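Home | Diary | Build notes | Parts | Links
Search this diary

12 Jan 2018

Long session on the two-arm project. The task for this term is unpacking: sweets go from a zip bag into the tray, with the toaster left standing as an obstacle. Our group took the name Kerekes, the other group is Zustance, and both share the one cell on alternate slots.

Started with the joint limits. The left shoulder had been set too tight in the config, so every path to the far side of the tray was rejected before it ran. I widened the limit by 2 degrees and the planner accepted the same targets. The right arm needed no change. I copied both files to the club drive under Ostia, our name for the current branch. 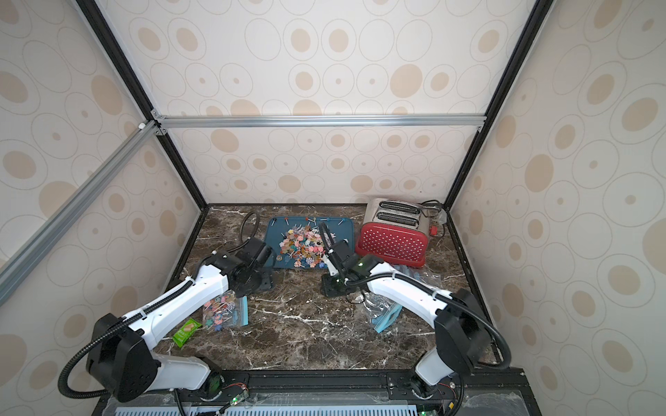

After that I went through the grip settings. The force value is a raw number with a ceiling of 2,000. We had been sending the full figure for everything, a bad habit left over from the block-stacking exercise. I have put the default at 1,000 and will step down from there. Lollipop sticks are thin and the approach angle matters more than the force, so I also added a wrist rotation to the pick routine. The rotation is computed from the stick direction, when the vision code can find one. In a heap it often picks up two sticks as a single line, and I have no fix for that yet.

The bag is the harder part. One arm has to hold the film while the other reaches in, and the film has no fixed shape to plan against. My proposal in the log was to pinch near the zip edge and lift straight up before opening.

The toaster is now in the collision model as a plain box with a margin on all sides. The cord is not modelled. I would like it in before March, when the course marks are due.

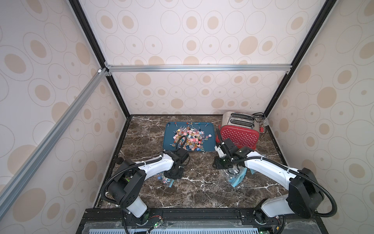
Toàn Đinh wrote under my log entry that lifting first was the wrong order, and that the bag should stay on the table with one gripper pressing the corner down, as the weight of the sweets would then do half the holding. He also wants the margin round the toaster cut, as it blocks the right arm from a good part of the table. I agree on the bag. On the margin I would rather wait until the cord is modelled.

To do: rename the pose files, split the pick routine into 2 functions, ask whether Retuseo - the simulator - can do soft film at all.

Contact | © Kerekes group diary | Back to top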